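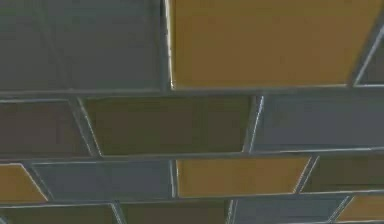 Pladero Try-Before-You-Bolt
Simulated household bench for comparing arms, grippers, wrist cameras and controllers
From £95 for a single seat. Full workshop licence £353.
In stock, in the sense that a download is ever in stock.

Overview

Most people choose a gripper the way they choose a holiday cottage: three flattering photos, a hopeful email, and a long silence when the thing arrives and the jaws don't open wide enough. Pladero lets you get the disappointment over with earlier. You load the arm you have, fit the gripper you fancy, hang a virtual camera off it and send the lot into a furnished house to see how it copes.

The house is called Sundance. It has wooden floors, a kitchen island, a pool table and a quantity of small objects left where small objects get left. We built it after a winter of testing hardware on a bare bench with a single block on it, which every gripper on earth can pick up and which told us very little about anything.

Each run is recorded from whichever cameras you place. You get the pictures, the joint positions, the commands the controller sent and the commands the arm admits to having received. These last two are kept in separate columns, so you can tell a slow controller from a stubborn arm before you start blaming either.

What you can compare

Grippers. Two-finger parallel, three-finger and suction models are supplied, along with a blank template for your own. Jaw opening, closing speed and grip force are all adjustable. A billiard ball is a very good test of a two-finger gripper and a humbling one for whoever set the grip force. It is round, it is smooth, and the rail is in the way of your wrist.

Cameras. There are 12 camera presets, from a sensible wide lens to a narrow one that sees mostly what it is about to bump into. You can change the mounting angle, height and exposure between runs without hunting for an Allen key. Viewpoints can also be rebuilt after a run, so you can ask what a second camera would have seen had you been willing to pay for one. 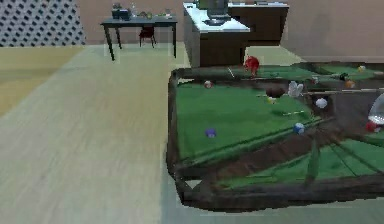
Rebuilt views are the part of the software we would ask you to treat with some suspicion. Stay near the path the first camera took and they are decent. Wander further off and straight edges start to smear, rails turn up twice and the cloth goes places cloth does not go. We show the bad ones on this page in the belief that you would find them within ten minutes anyway. If you are judging a camera on the strength of a rebuilt view, check it against a directly rendered one before you order anything.

Controllers. The Skenau bridge comes with every licence. It sits between your own controller and the simulated arm and adds delay, dropped messages and jitter to taste. Set everything to zero for the version you show your manager. For the version you will be living with, start with a little delay and work upwards until something knocks a ball off the table.

Arms. Six-axis and seven-axis models are included and others can be imported. If the import fails, the error message names the joint it objects to. This took us far longer to write than it should have, and we would like it to be appreciated.

Rooms and tasks

Sundance is one continuous floor, so a mobile base can drive from one job to the next. The ready-made tasks lean on the games end and the kitchen, where there is plenty to look at and a fair amount to hit.

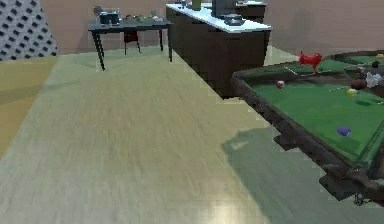 Sundance, looking across the planks: pool table on the right, island in the middle, black table at the back.

Three tasks ship with the basic seat.

Clear the cloth: collect what is on the pool table, in any order, without touching the rail. Small round things test the fingers. Dark balls near the far side test the camera.

Fetch from the island: approach the counter, choose an item and come away with it. Reach matters more than most buyers expect, and a short arm on a low base will spend its time admiring the cabinet panels.

Floor sweep: find small objects on the floor and pick them up. People tend to think this is the easy one.

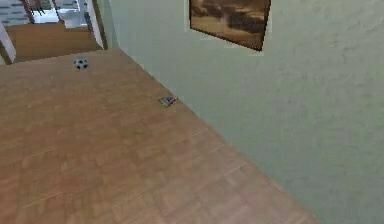 Flat things beside a wall are where grippers go to be found out. A ball in open floor can be approached from any side you like. A thin item close to the foot of the wall cannot, and thick fingers will push it into the wall and then report a successful grasp. Try the thin fingertip option first, then suction, and keep an eye on the wrist clearance readout. The patterned wood also gives cheap depth settings something to chew on, and glare on the floor is worth leaving switched on if your own building has windows.

Tile and paint colours can be swapped in the surface editor. Colour changes alone have upset more object detectors than we expected, including one of ours.

Specification

Download size: 313 MB for the core, rooms fetched on first use
Licence: one seat, or one workshop
Camera presets: 12
Controller link: Skenau bridge, supplied
Export: image sequences, video, plain CSV
Manual: yes, and it has an index

What it won't do

It won't tell you how a rubber fingertip feels after a year of use. It won't model your cable snagging on the bench. Contact with soft items is approximate, and anything fluffy should be regarded as a rumour. If your purchase depends on gripping cloth, use Pladero to narrow the list, then borrow the real hardware.

Ordering

Sold and supported by Kyei. Single seats can be upgraded to the workshop licence at any time for the difference in price. A second house, with stairs and a worse kitchen, is planned for October.

Page last updated 11 Mar 2023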